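Week 8 notes: house rules for two-arm work in simulation

Okay, picking up where we ran out of time on Monday. A few of you asked why I'm so fussy about rules when the thing you're driving lives inside a computer and can't hurt anybody. Fair question! My answer is that you're building habits, and habits don't check whether the room is real before they kick in. If you swing a blade around in the sim for 60 runs, you'll swing it around on run 61, when Senan Lynch is standing next to the bench at Moynihan with his sleeves rolled up.

So, sharp things first. We treat a simulated knife as a knife. Before you close the gripper on one, decide where the tip is going to point for the whole move, and write that down in your plan (one line is plenty). Keep the other arm out of the blade's path. If you need both arms near the table, put the knife down, let go, back off, and then bring the second arm in.

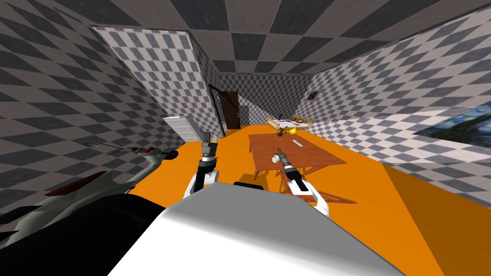

Right arm holding a knife by the table, left arm kept to the other side.

I want you to get used to saying out loud which arm has the tool. Sounds silly, works great in pairs. At Gesteo we used to write "R: knife" on a sticky note and slap it on the monitor, and I still do it.

Next up, approach height. Come in over the table edge with clearance, slow down, and only then drop to the surface. Thin things lying flat are the worst for this, because you have to get the fingers so low that a small error puts them into the wood. The Clukis controller will happily let you push right through your speed limit if you haven't set one, so set one! I read 943 log lines from last April's class and the same mistake kept popping up: full speed all the way down, then a panicky stop.

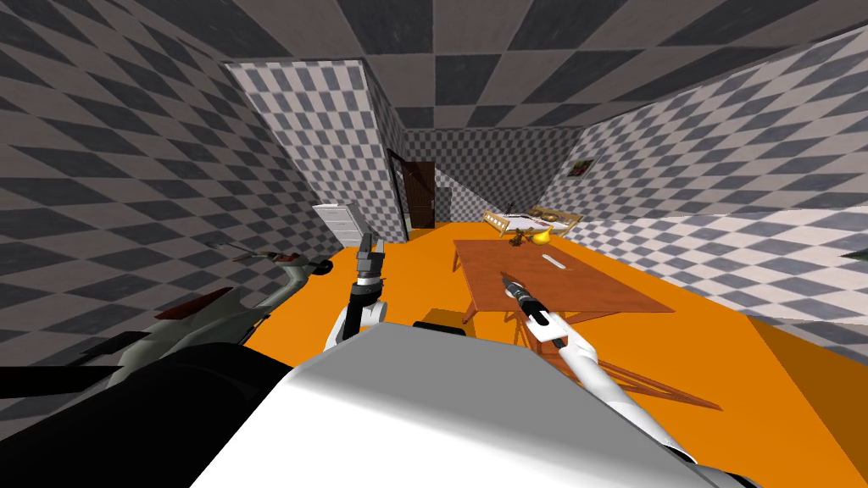

The free arm needs a rule too. If it has no job, park it open and away from the working arm, and leave it there until you give it a job. Please don't let it drift while you're concentrating on the other side (I've done this, it's embarrassing).

Last thing, logging. Every run gets a line, including the bad ones. Put down the start state, which arm did what, and why you stopped. "It went weird" doesn't count. If you reset the room partway through, that's a new run with a new line.

For next time, read the Mirnmont checklist up to item 8 and bring one rule you'd change. I'm pretty sure a couple of them contradict each other.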